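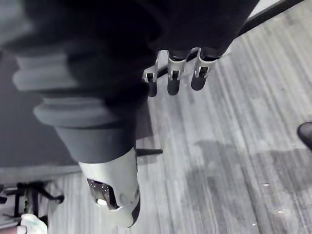

Rerkwood Corner Punch, 2 sizes in one
Posted Oct 11, 2022 by Urmila Grewal

I make a lot of tags and gift cards, so when everybody in my swap group started gushing over this punch I figured I'd better try it. I'm not gushing.

It rounds corners in a small and a large curve. The small side is fine on plain cardstock. I ran 100 tags through it for a school fair in May and the first 30 came out clean. After that I started seeing a little fuzzy nib on the curve, and I had to go back and snip them with scissors. Punching through foil didn't sharpen it, whatever the package says.

The large side I don't trust at all. The paper guide wiggles, so you can push the card in "all the way" and still get a lopsided corner. Glitter paper just jams.
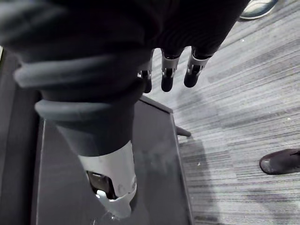 My old Cavar punch only does one size and it's ugly, but it still cuts through two layers without a fight. I'd take that over the extra curve.

Would I buy it again? At half price, maybe, for thin paper. Shivam Srivastava left a comment on my last post saying his works great on vellum, and I'll believe him, but I don't use vellum.

One nice thing: the lock holds, so it stores flat in a drawer. The scrap tray pops open if you look at it wrong though, and I'm still finding tiny white triangles in the rug.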